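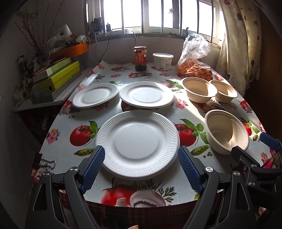 Robot table setting at work – what happens to the people who do it now?

Noémie MacDonald
I work for a small catering outfit, Rattanakul, and since June some of us have been setting tables with hand-held grippers so that a robot can learn the job. Plates, bowls, clear it all off, start over. I do 40 rounds before lunch and my wrists know it. My boss says our hours are safe, but she gets vague when I ask about next year. Has anyone been through this? Did the work change much?

Wiroj Siriwan
We went through it at Berura, in a staff canteen that feeds roughly 96 people. The arm does the plates now and it's fine at it, slow but fine. I still do everything it can't, which is most things – spills, late guests, the lady who wants a different chair. What I miss is the chatting. Four of us used to lay tables together and now it's two, plus me babysitting the arm. The other two moved to the kitchen and one of them likes it better there. Get the hours thing in writing, and ask if the gripper time is paid at a different rate. Ours was, but only after somebody asked.

For the wrists, swap hands and stop for a few minutes every 60. Paper plates are a pain because they're so light, so I close slowly and don't squeeze.

Kittipong Thaweesak
robots will take all of it sooner or later, learn to fix them

Ketsara Kaewmanee
Not sure that helps her, Kittipong! Noémie, I do the same kind of work and I asked to be the one who checks the bad rounds. Same pay, but I get to sit down for half the day, and I've learned a fair bit about why it drops things. Might be worth asking before they give that job to someone from outside.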